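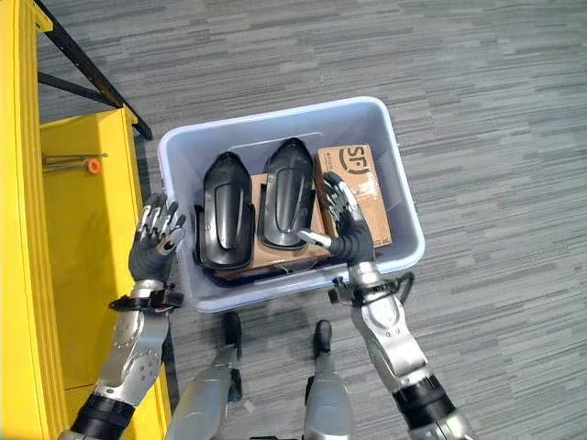

Volume 14, Issue 3

THE SECOND OPT-IN
Permission is usually treated as a single event: a subscriber checks a box and the sender proceeds. Melina Raptis, who directs subscriber programs at Lazaridis, has spent the past year testing a different arrangement. Every new address on the company's newsletter list is asked to confirm twice — once at sign-up and again after four mailings.

The list became smaller. Of the 166 subscribers in the December trial group, 14 did not answer the second request and were removed. Complaints from the remaining readers fell in the months that followed.

Pantelis Makris of Galadgate, which manages mailings for several regional publishers, remains cautious. His clients sell advertising on list size, and a shorter list must be explained to them. Galadgate will begin its own trial with the Waltavbridge edition next spring.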